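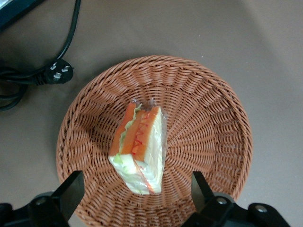
4. Setting up your series in Tralen

By now you've got Tralen installed and your first manuscript imported. Next comes my favourite bit — telling it which books belong together, so that your detective keeps the same eye colour from book one to book nine!

4.1 Create the series

1. Open the Shelf and choose New Series.
2. Type a working title. You can change it as often as you like, and most of us do.
3. Drag your manuscripts onto the series in reading order. If you've written a prequel, put it where readers should meet it and tick Set Earlier.
4. Press Build. Tralen reads every chapter and makes a first list of people, places and objects.

Building takes a few minutes for a full-length mystery. Katia Bortolotti's Rellard books gave us 3,426 entries on the first go (she does love a village fête with a long guest list), and the list was ready before her tea had brewed.

Note: Nicknames come in as separate people. You'll join them up in 4.2.

4.2 Tidy the cast list

1. Open Cast and sort by Mentions.
2. Click a name, hold Shift and click any other names for the same character.
3. Choose Join. Pick the name you want to see in reports.
4. For anyone with a secret identity, choose Join Quietly instead. The two names stay apart in the reader's view until the chapter you pick for the reveal.

Join Quietly is a joy for suspense writers. You can check exactly what your sleuth knows at chapter 12 without your own knowledge of the killer leaking in.

Caution: Join can't be undone once you've closed the book. Save a copy of the series first, using Shelf, then Keep a Copy.

4.3 Add the timeline

1. Open Timeline and choose a starting day. A plain "Thursday" will do if you haven't settled on a date.
2. Drag each chapter onto its day. Chapters can overlap.
3. Mark the crime with the red pin, and any old crime behind it with the grey one.
4. Press Check. Clashes appear down the right-hand side, with page numbers.

Go through the clashes slowly. Some are real slips, like a witness who drives home at 4 in the afternoon and is still being questioned at five. Others are lies your characters are telling on purpose — mark those as Alibi and Tralen will leave them alone.

Note: Flashbacks need their own day. If you leave one in the present, the ages of everyone in it will come out wrong.

4.4 Share with your editor

1. Choose Share, then Reader Copy.
2. Enter your editor's email address.
3. Decide whether they can see the grey pin. Leave it off if you want a truly fresh reading!

Your editor's comments arrive under Notes, sorted by chapter. To set up cover copy and the back-of-book teaser, go on to section 5.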